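Hygrometer check against saturated salts, second round

Nov 29, 2024
Entry by Mounir Zaki
Last updated 17:52
4 comments | 2 shares

Carried over from the August round. Purpose is the same: find out which of the humidity loggers can go back into the paper store at Dralmont and which need an offset written on the case. Five fixed points last time, three this time. The lithium chloride point is dropped because nothing in the store goes below 30 %RH and the jar took too long to settle. Potassium sulphate is also dropped. Two sensors came out of that jar with condensation on the cap in August and read high for a week.

Units under test: Bastby loggers, five off, including no. 497, which Rania pulled from the map cabinet when its trace stopped agreeing with the dial gauge beside it. Reference is the Linetti chilled mirror, used only for a comparison reading at room conditions before and after. It does not fit in the jars.

Salts from Farouk, opened for this round, except the magnesium nitrate, which is the August bottle. It had caked. Broke it up with a glass rod and used it anyway. It is going to be a slurry with water in it, so caking should not matter provided nothing else has got in.

Jar preparation

Jars are 300 ml, wide neck, drilled lid with a rubber bung. For sodium chloride: 140 g salt, 60 ml deionised water, stirred to a wet-sand consistency with solid still standing above the liquid. The August notes say to stop when there is "a little" undissolved salt at the bottom. That is not enough. With only a little solid left, the surface can fall below saturation if the jar picks up water from the room while the lid is off, and it recovers slowly. The slurry should be lumpy on top.

Magnesium chloride needs much less water than you expect. The hexahydrate brings its own. Added water by pipette, a few ml at a time, until it slumped. Overshot on the first attempt and had to add more salt to get solid back.

Magnesium nitrate is similar but warms and cools noticeably while being mixed. Left it standing open for ten minutes, stirred again, then closed.

All three lids greased lightly on the ground face only. Grease kept off the bung, as it creeps along the cable and on to the sensor cap. One of the August units has a greasy cap from this and is excluded until the cap is changed.

Sensor position: cap in the upper third of the air space, not touching the wall, at least 20 mm above the slurry. Salt on a sensor cap makes it read its own small saturated solution from then on. Mahmoud asked whether a cap that has touched salt can be rinsed. The August one was rinsed and it never came back properly. I would treat any contact as the end of that cap.

Jars wrapped in bubble film and put in the polystyrene box, lid on. Side table kept for the trays, so nobody leans on the box.

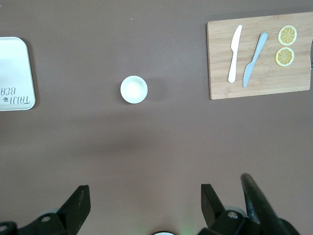

Temperature

This is where most of the August error came from, so it gets its own paragraph. At 20 °C and 50 %RH, a difference of one degree between the sensor and the salt surface shifts the reading by around three points. The equilibrium value for the salt itself hardly moves with temperature (sodium chloride is the best of them in this respect), which makes it tempting to ignore the thermometer. The salt does not mind. The sensor does, if it is warmer or cooler than the slurry.

A logger body also makes its own heat. Very little, but in a closed jar with no air movement it is measurable when the whole unit is inside. Changed the arrangement for this round so that only the probe end goes through the bung and the body stays outside. The cable version of the Bastby allows this. The stub version does not, and the two stub units will have to be done in a larger vessel at a later date.

Box temperature was logged on channel 2 of the bench recorder. Start 19.8 °C, end 20.3 °C. The rise follows the heating coming on and is spread over several hours. Acceptable.

Settling time

Left each point overnight, which is more than is needed for sodium chloride and probably about right for magnesium chloride. Criterion for taking a value: no change larger than 0.1 %RH over an hour, with the box temperature steady to 0.2 °C over the same hour. In August we took values at a fixed four hours regardless, and looking at the old traces again, at least one of the nitrate values was still climbing when it was written down.

Ran the points in rising order: magnesium chloride, magnesium nitrate, sodium chloride. Then back to magnesium chloride for a single repeat, to see hysteresis. Capacitive sensors tend to come back slightly high after time at the wet end, and the repeat gives an idea of how much.

Readings

Target values taken at 20 °C: magnesium chloride 33.1, magnesium nitrate 54.4, sodium chloride 75.5 %RH.

Unit A: 33.9 / 55.0 / 76.3, repeat low point 34.2
Unit B: 32.8 / 54.1 / 75.0, repeat 33.1
Unit 497: 36.7 / 59.2 / 81.4, repeat 37.3

Units A and B are good enough to go back as they are. The limit we agreed for the store is plus or minus two points across the range, and both are well inside it.

Unit 497 is not. The error grows with humidity: 3.6 at the bottom, 4.8 in the middle, 5.9 at the top. A single offset would not fix that. A straight line through the three points fits reasonably well, slope a little over 1.05, so it could be corrected in the spreadsheet, but then somebody has to remember to do it every time the file is downloaded. I am against this. Either the cap is replaced and the unit retested, or it is kept in the workshop where nobody acts on what it says.

It is worth looking back at what 497 has been telling us. The map cabinet was reported at 58 to 60 %RH for most of the late summer, and two bags of conditioned silica gel were put in on the strength of it. Taking the correction backwards, the true figure would have been nearer 54 or 55, if the sensor was already drifting then. No way of knowing when it started. The gel did no harm that I can see, but the bags should come out and be weighed before anybody draws conclusions from the present readings.

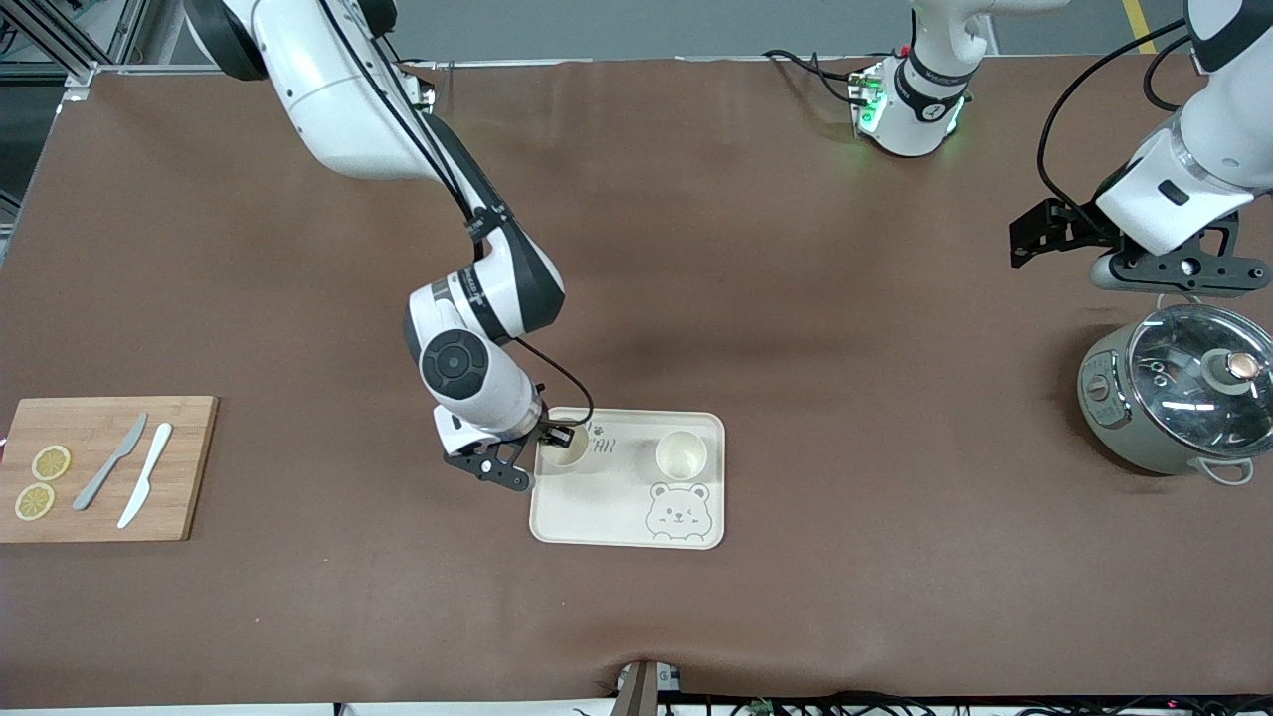
On the comparison with the mirror: room reading before the round was 46.2 on the mirror, 46.8 on unit A and 46.0 on unit B. Afterwards, 44.9, 45.7 and 45.0. This agrees with the jars to within the noise, and I find it reassuring, given that the two methods share nothing except the room. The mirror was cleaned before the first reading and not before the second.

Uncertainty, done by hand and not very rigorously: 0.3 for the salt, 0.6 for temperature difference inside the jar, 0.2 for resolution and settling. Combined 0.7, doubled to 1.4 %RH. The temperature term swamps the rest. Buying purer salt would be a waste of money. A thicker box, or a water bath, would do more.

Etornam raised the question of whether wrapped jars in a box count as one environment or three. They were in contact with each other on the long side, with film between. I did not measure between jars. A thermocouple taped to each jar wall next time would settle it.

Things to change

Mark the stir date on the jar lid, not on the box lid. The box lid was turned round between points and the labels ended up against the wrong jars for part of an afternoon. Caught it because the sodium chloride has a different look from the other two, but the nitrate and the chloride could be swapped without anyone noticing until the numbers came out.

Thread the bungs before mixing. Pushing a cable through a tight bung over an open jar of slurry is asking for a splash.

Do not use the blue bungs. They hold water. Jar three took nearly twice as long to come down on the repeat, and the only difference was the bung.

Order two replacement caps. The filter on unit A is discoloured on one side and may as well be changed at the same time, then A will need its own check again.

Wulan to confirm which position in the store goes without a logger while 497 is out. My preference is the end bay, which follows its neighbour closely. The map cabinet should have unit B.

Jars are left made up and closed in the box under the window bench. Stir before use. If the top of the slurry looks glassy and flat, add salt.

Comments (4)

Wulan Lumenta
End bay is fine by me. Unit B to the map cabinet. Please write the jar values on the back of the case in pencil, the ink label from August has rubbed off.

Mahmoud Gaber
On settling: did you look at whether the 0.1 per hour criterion was met on the repeat low point as well, or only on the way up? The blue bung remark makes me wonder about the 37.3.

Mounir Zaki
Only just met on the repeat. 497 was in the jar with the blue bung for that point, so treat 37.3 as an upper value. The 36.7 is sound.

Rania Kabbaj
Gel bags are out of the map cabinet and in the weighing room, sealed. Dry weights are in the green folder, second page.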